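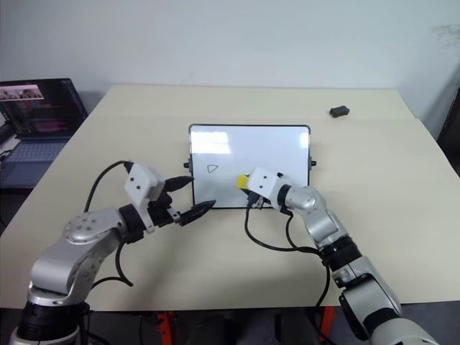 4.3 Does the writing surface matter?

Figure 4. A small tabletop whiteboard with a hand-drawn triangle in dark marker.

Claims for the small whiteboard in the primary classroom are easy to find and hard to check. Teachers' guides say that children take more risks on a surface that can be wiped clean, that they correct themselves more often, and that they talk more with the child beside them. Most of these claims rest on a single class watched by the person who bought the boards. We set out to test only the second one, and we were doubtful from the start that a surface could do so much work.

The Andonthorpe sample gave us 391 drawing tasks that could be scored. Each child was asked to copy simple closed shapes, a triangle among them (compare Figure 4), once on paper with a pencil and once on a board with a marker. Sessions were kept short, and no child drew for more than 6 minutes at a time. Order was switched between classes but not between children in the same class, a weakness we come back to in Section 5.

Scoring followed the Ospina scale, which gives a mark for closure, for the number of corners, and for the direction in which the shape points. We have some reservations about the scale. Closure is easy to agree on. Corners are not: a thick marker tip tends to round off a corner that the same hand would leave sharp in pencil, and a scorer who has been told to look for "clear angles" will mark the board drawing down for something the tool has done. Earlier studies that found poorer shape copying on whiteboards did not, as far as we can tell, allow for line width at all. We would treat their results with caution.

We therefore scored every drawing twice, first by the published rules and then with rounded corners accepted wherever two straight sides could be followed to a meeting point. Under the published rules, paper came out ahead. Under the second set the gap closed almost completely, and in five classes it ran slightly the other way. It would be tempting to read this as support for the board. We do not think it is. A difference that comes and goes with the scoring rule says more about the rule than about the children.

Self-correction is a harder matter. Wiping leaves little trace, so we had to rely on observers' tallies, while on paper the rubbed-out lines could be counted afterward at leisure. The two measures are not the same thing, and the habit of setting them side by side in one table – which we have seen in several school reports – should stop. Our observers did record more wiping than rubbing out. They also recorded children wiping shapes that already met every rule on the scale, apparently for the pleasure of it. Whether that counts as correction depends on what one hopes to find.

Glare was raised by teachers in the Skurnex classrooms, where the boards have a glossy face and the windows are large. We did not measure it. Any later study should at least note where each board stood in relation to the light.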